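Flinel's visit day in Estport: what you get for the money

Flinel has been mailing out invitations to see its Pultine kit in use, and I took the 2 p.m. slot. The kit is a hand-held gripper plus a subscription. You pick things up with it all day, the recordings go to Flinel, and a trained model for your robot arm is supposed to come back.

The host talked for a good while about "homes, not labs." Fine. The room had certificates on the wall and an office chair, and the first job was scraps in a plastic basin.
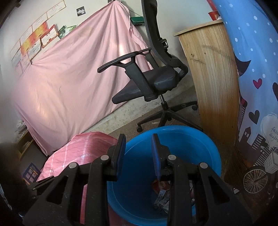
Flinel says 221 sessions are enough to teach an arm a simple pick. I asked whose arm, and under what light, and was pointed to a brochure. The brochure says "typical conditions." It also lists the starter price as $4,000, with finger pads sold separately, in packs of 6.

My turn lasted 20 minutes. The grip is comfortable at first and my wrist was complaining by the end. Bilyk, the rival kit I tried in the spring, was lighter but had a worse trigger.

Small items on a bed cover came next, a binder clip among them. Soft surface, thin objects: a fair test, and I give them credit for choosing it.
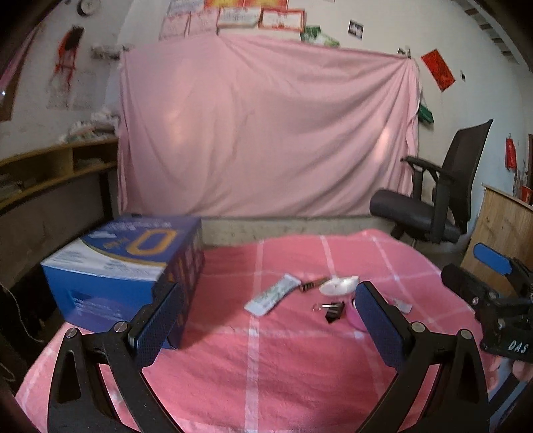 Photo: Flinel visit day, Estport

What I wanted was the other half, an arm doing the same job from those recordings. That was a video, nearly all of it sped up. The service contract runs a year and the refund terms cover hardware only.

I kept the brochure. I didn't sign the order form, and I've asked for the video at normal speed.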